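Gripper swap, round two

So the Kutora fingers went back in the drawer last night and the Herel ones came out, and I'm a lot happier! I'd been fighting with the Kutoras since October. They're lovely on boxes, but anything round and fuzzy squirts out the front the second you close past 75 percent (my dog was thrilled).

The Herel pads are softer and wider, and they sort of wrap. I ran both sets on tennis balls, same arm, same Pruvel controller, same pick script. Kutora dropped 6 before I gave up and made dinner. Herel dropped 2, and both of those were me fat-fingering the approach height.

Edem Korletey wrote in the comments that I should quit blaming fingers and look at my camera exposure, because yellow-green felt blows out next to a pale background. Fair point -- I knocked the exposure down and the ball centers stopped jumping all over the place. Shiny counters are still a pain, though. The detector sometimes picks the reflection under a ball and wants to grab that.

Next up is the Rotich wrist camera, if it ever ships. I also want to try balls set at different depths with the printing turned every which way, Wilson and HEAD mixed together, and see if the lettering throws it off. 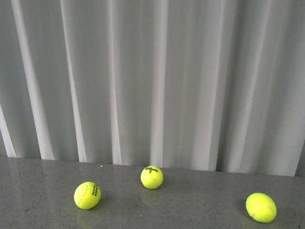

Selorm Nyarko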